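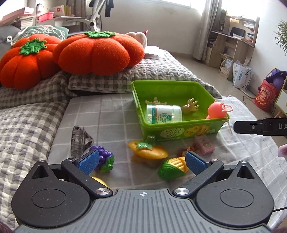 Figura 1. Alimentos de juguete sobre la cama y caja verde de recogida.

Instituto Hirholm de Formación Técnica
Curso 583 – Organización de espacios domésticos con niños
Unidad 4. El juguete pequeño en el dormitorio compartido con otros usos
Docente responsable: Socorro Henao
Revisión del texto: Jhonatan Paucar
Versión del 31 de enero de 2020

1. Objeto de la unidad

La unidad anterior trató el armario y la ropa de temporada. En esta se estudia el juguete de pieza pequeña, categoría en la que el curso incluye los alimentos de imitación, las figuras, los utensilios de cocina en miniatura y los accesorios sueltos que acompañan a unos y otros. El dormitorio se considera aquí en su condición habitual: una habitación en la que también se estudia, se lee y se guarda ropa, y donde la cama sirve durante el día como superficie de juego.

Al término de la unidad, el estudiante deberá ser capaz de separar un conjunto mixto de objetos por familias, asignar a cada familia un recipiente y redactar una ficha de recogida que pueda seguir otra persona de la casa. La carga lectiva total del curso es de 70 horas, de las cuales 11 corresponden a esta unidad.

2. La cama como superficie de trabajo

La cama ofrece una superficie amplia y a una altura cómoda para el adulto. Presenta, en cambio, dos inconvenientes: los objetos ligeros se hunden o ruedan hacia los pliegues, y las piezas pequeñas se confunden con el dibujo de la tela. Una sábana de cuadros en gris y blanco permite distinguir sin dificultad una mazorca amarilla o un racimo morado, pero resulta menos favorable para un objeto gris y translúcido, como una pinza de pelo.

Se recomienda extender la sábana antes de empezar y retirar las mantas hacia el fondo. Los cojines voluminosos se tratan como un grupo aparte. Dos cojines de felpa en forma de calabaza ocupan más espacio que todas las verduras de juguete juntas y no deben entrar en la misma caja, aunque el tema coincida. La semejanza de motivo no es un criterio de almacenamiento; el tamaño y el uso sí lo son. El estudiante encontrará este error con frecuencia en las fichas de cursos anteriores: «calabazas» aparece como una sola familia y reúne en ella la pieza que cabe en la mano y el cojín.

3. Separación por familias

El conjunto de la Figura 1 es representativo de lo que suele hallarse en una habitación infantil. Junto a las uvas, el maíz y la calabaza de juguete hay una pinza de pelo, un pequeño grupo de caramelos y un paquetito rosa. Dentro de la caja conviven un frasco tumbado, un cerdito rosa con cordón y otras figuras. Para los fines del curso se distinguen las siguientes familias.

Alimentos de imitación. Frutas, verduras, rodajas y piezas sueltas que pertenecen a ellas, tales como tallos y hojas. Se guardan siempre juntas, enteras o incompletas. Una pieza cuyo origen no se reconozca permanece en la caja hasta la siguiente revisión.

Menaje de juego. Cuencos, tazas y recipientes. Puede compartir caja con los alimentos si el volumen lo permite; los cuencos se colocan boca arriba en el fondo, con las piezas menores en su interior.

Figuras y colgantes. Animales, muñecos y cualquier pieza con cordón. Los cordones tienden a engancharse en el borde y a arrastrar otras piezas al tirar de ellos, por lo que esta familia requiere una bolsa o un recipiente propio.

Objetos personales. Pinzas, gomas, peines. No son juguetes y vuelven al cajón o al neceser de su propietario.

Comestibles. Los caramelos y cualquier envoltorio de alimento verdadero se separan en primer lugar. La norma se aplica con especial rigor cuando hay comida de imitación en la misma superficie y niños menores de tres años en la vivienda.

Envases. Todo frasco o botella se examina antes de guardarlo. Si la etiqueta está en un idioma que el responsable no lee, se aparta y se consulta a la familia; el curso no admite suposiciones sobre el contenido.

4. El recipiente

La caja rígida de plástico, abierta y de color vivo, es adecuada para los alimentos de imitación. El niño ve el contenido desde arriba y puede devolver una pieza sin retirar tapas. El borde grueso facilita el agarre con las dos manos. Conviene que la etiqueta muestre un dibujo además del texto, si bien debe verificarse que el dibujo corresponda a lo que se guarda: una caja reutilizada con galletas impresas en el frente no orienta a quien busca las verduras. En tal caso se añade una segunda etiqueta, elaborada por el estudiante y pegada sin cubrir los bordes. 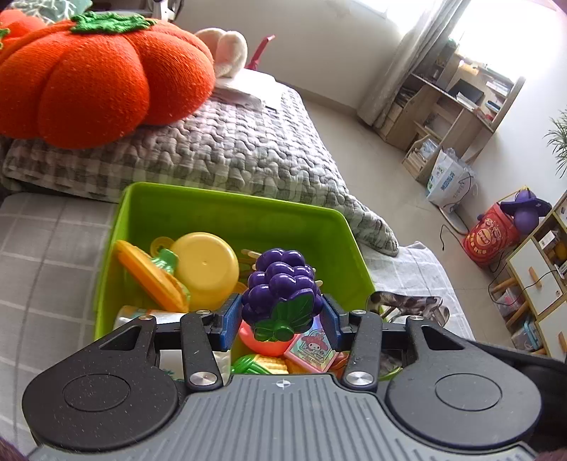
La capacidad útil de una caja se alcanza antes de que las piezas sobrepasen el borde. Cuando los objetos alargados, como un haz de palitos de madera, quedan de pie entre las frutas, dificultan el acceso y acaban por extraerse todos a la vez. Se aconseja disponerlos en un vaso estrecho o trasladarlos al material de manualidades, que se estudia en la Unidad 6. Las tarjetas y los papeles impresos tampoco deben permanecer entre piezas de plástico – se doblan, se ensucian y dejan de tenerse en cuenta –, y su lugar es una carpeta o una caja plana.

5. Procedimiento de recogida

Primero se retiran los comestibles y los objetos personales. A continuación se apartan las figuras con cordón y se vacía la caja por completo sobre la sábana. El fondo se limpia con un paño apenas humedecido y se seca. Los cuencos se introducen antes que el resto; después, las piezas grandes y, por último, las pequeñas. Los cojines y peluches regresan a la cabecera o al estante una vez cerrado el trabajo sobre la cama.

El niño participa en las dos últimas operaciones. La profesora Rocío Cabrera, en su taller de junio, propone pedir las piezas por su nombre y no por su color, de modo que la recogida sirva también de ejercicio de vocabulario. El procedimiento no debe prolongarse más de 16 minutos; si se supera ese tiempo, la caja contiene demasiadas familias y procede dividirla.

6. El resto de la habitación

Durante la práctica no se interviene sobre el escritorio, la estantería ni las bolsas que se encuentren en el suelo. Se anotan en la ficha como zonas pendientes. La experiencia de las sesiones tuteladas por Deisy Cuervo aconseja esta limitación: los grupos que abordaron a un tiempo la cama y los libros dejaron ambas tareas sin terminar.

7. Trabajo que se entrega

Cada estudiante presentará una ficha de recogida de una sola página, con la relación de familias, el recipiente asignado a cada una y el orden de las operaciones. Se adjuntará la propuesta de etiqueta, con dibujo y texto. No se aceptarán fichas que empleen la categoría «varios».

La ficha se entregará a Lalit Saxena en la secretaría del edificio Jistcombe, con el número de curso y el nombre del estudiante en el margen superior derecho. Las fichas devueltas para corrección podrán presentarse de nuevo una sola vez.

Lectura previa a la Unidad 5: cuaderno Harkesum, apartado sobre peluches y textiles de gran volumen.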